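Session 5: Planning the Money for a Tabletop Robot Cell

Welcome back, everyone! Last time Poonam Thakur took us through quotes, and I promised we'd get to the part people find harder - deciding what belongs in the budget at all. Our running case is Fostedard, a project on handling small bottles.

Start with the table. Props are cheap, but they need their own line.

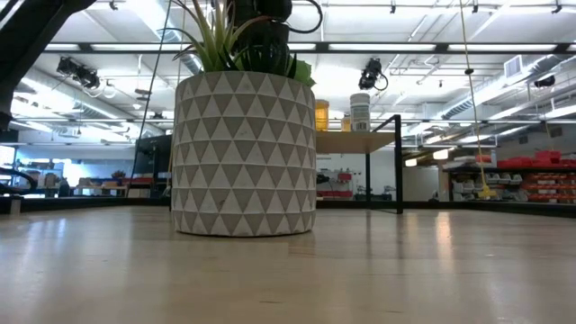 Figure 1. Patterned planter on the work table, gripper overhead.

Fostedard set aside 241 dollars for props, and I'd call that sensible (Enda Cronin thinks it's low, and do argue with him at the break). List each kind of container you mean to handle, with spares.

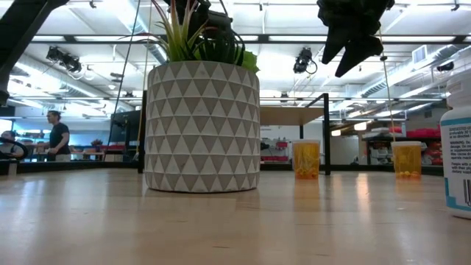 Figure 2. Two orange bottles and a larger white one beside the planter.

Next come the small parts: finger pads, mounts and cables. I like to put 600 dollars here for the first year and then leave it alone until May. A wrist camera goes on this page too, along with its cable and a spare mount, and please ask the seller how close it can focus before you sign anything.

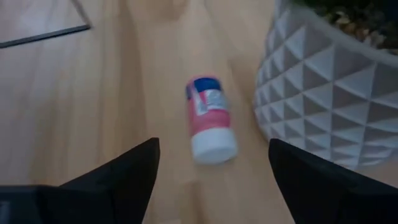
Bench time is the other half of the story. Zahira Santoso charges her projects 285 dollars a day for space and support, and setup days count just the same as working days, so add them in early!
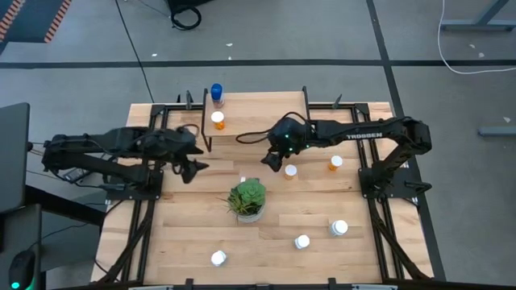 For next session

Bring a one-page budget for a two-arm table. Nest Trevor will collect them at the door.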